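Pre-restart inspection, two-arm mobile unit, simulated bedroom
Site model: Brarna. Controller: Prulotell
Inspected by: Junhao Pan
Date: March 31, 2025
Reason: grip force fault on book pick, run 18

1. Approach and standoff
Base stop distance from bed platform: PASS
Arm clearance to platform corner: PASS
Comment: collision margin was reset in October and has not drifted. Book lying flat near the mattress edge is within the permitted pick zone.
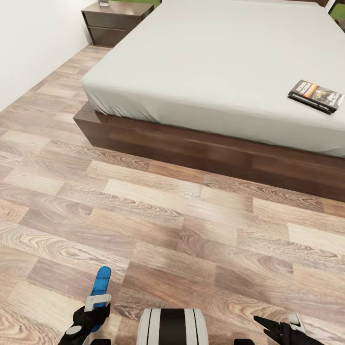

Planner log holds 3,000 entries for the run. No joint limit warnings before the fault.

2. Grip and hold
Finger closure on paperback: PASS
Force reading while holding: FAIL
Comment: reading froze for 8 seconds with the fingers closed. Controller kept the last good value and raised no alarm. Stale data must trigger a hold stop. Ticket open with Jovumska.
Hold height over mattress: PASS, low enough for a drop to be harmless.

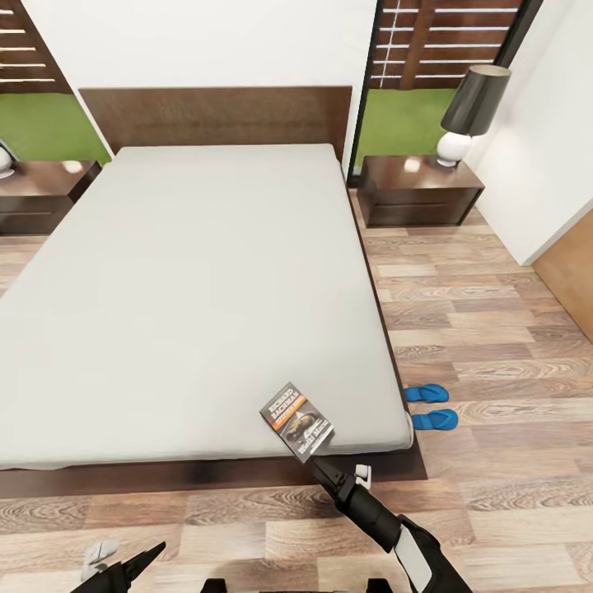 3. Stop functions
Software stop, both arms: PASS
Stop during frozen reading: NOT TESTED
Comment: needs the patched driver from Ye. Repeat 10 times once installed.

4. Result
Not released. Single-arm moves without payload allowed. No picks until items 2 and 3 are closed and re-signed.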